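Section 4. Safe working with hand-held grippers

Issued by Fiadzo, Brullcombe office. Revision date 2025-09-16. Replaces the text issued in December.

4.1 Scope

This section applies to all operators who handle cloth, clothing and bedding with paired hand-held grippers at home or at the Cestholm site. It shall be read together with Section 3 (Charging and storage). Rules for arms fixed to a bench are given in Section 7.

4.2 Before starting

1. Check that both grippers open and close over their full travel without sticking. A gripper that catches at any point shall be set aside and labelled.

2. Look at the ribbed faces of the pads. Remove lint and loose thread with the dry brush supplied. Do not use solvent.

3. Check that no pivot pin stands proud of its linkage. Pins shall not be tightened by the operator.

4. Remove rings, bracelets and watches. Fasten loose cuffs at the wrist.

5. Clear a working area at least 70 cm wide. Other belongings may stay on the same surface provided that they lie outside this area.

Note: Patterned sheets are permitted as a background. The item to be handled should differ clearly from the sheet in colour or pattern.

4.3 During work

1. Hold each gripper by its handle only, with the fingers clear of the linkages.

2. Bring the open jaws over the item before closing them. Take hold of a raised fold where there is one – flat cloth is more likely to slip or to be pinched together with the sheet beneath.

3. Squeeze the trigger slowly and evenly. Release it in the same manner.

4. When both grippers hold the same item, pull only as far as is needed to take up the slack.

5. Stop after 15 minutes and rest both hands before continuing. No operator shall complete more than 12 such periods in one day.

Caution: The gaps between the arms narrow as the jaws close. Keep fingers, hair and cords away from them at all times.

Caution: Do not pass a gripper to another person with the jaws under load.

4.4 Care and return

Wipe the pads with a dry cloth at the end of each day. Grippers shall be sent to the Brurosthorpe workshop for inspection after 1000 closing cycles, or sooner if a pad has begun to lift from its fingertip. Enter the return in the equipment log – an entry is required even where no fault has been found. 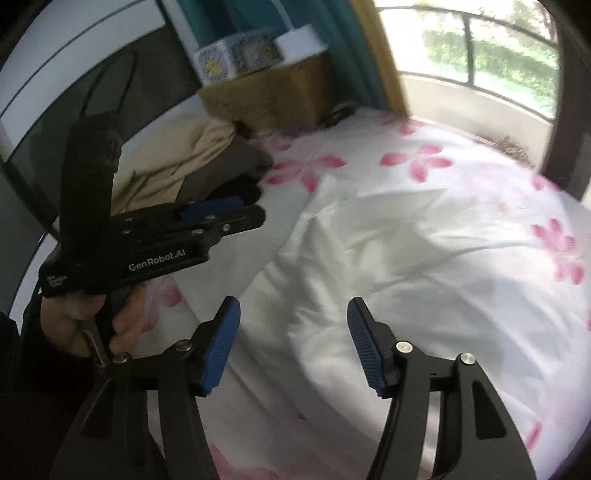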